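Teaching a Gripper Household Tasks by Hand
Indbridge Robotics Project, Group 4
Dehua Tang, Araceli Casado, Mared Landeg
Supervisor: Shona Cowie

3. Method

We compared two ways of showing a task. In the first, the operator drives the arm with a joystick and watches it on a screen. In the second, the operator wears the robot fingers on the hand and does the task directly. We call the worn device Endel.

Each operator did four tasks with both methods: pick up a ball, move a spray bottle, fold a towel and push a small object to a target. We recorded 700 demonstrations between us. Joystick sessions were kept to the afternoon. The position of the worn device is tracked from printed markers on the cube above the fingers.

3.1 Problems during recording

The joystick was slow for the towel, and two of us gave up on the second fold. With Endel the folding was quicker, but the wrist got tired after 7 or 8 minutes, so we added breaks. Tracking dropped out whenever the operator turned the cube too far over. We threw out those runs and did them again on Thursday.

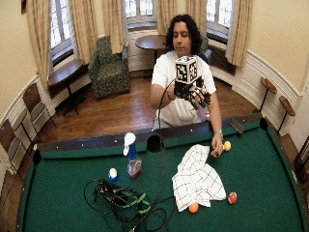
Figure 6. Operator wearing the device on the right hand, with the towel, spray bottle and balls on the felt.

3.2 Cable

The cable pulls on the hand when the arm is stretched out. Araceli shortened the reach of the push task to allow for this. A longer cable is on order for the February sessions.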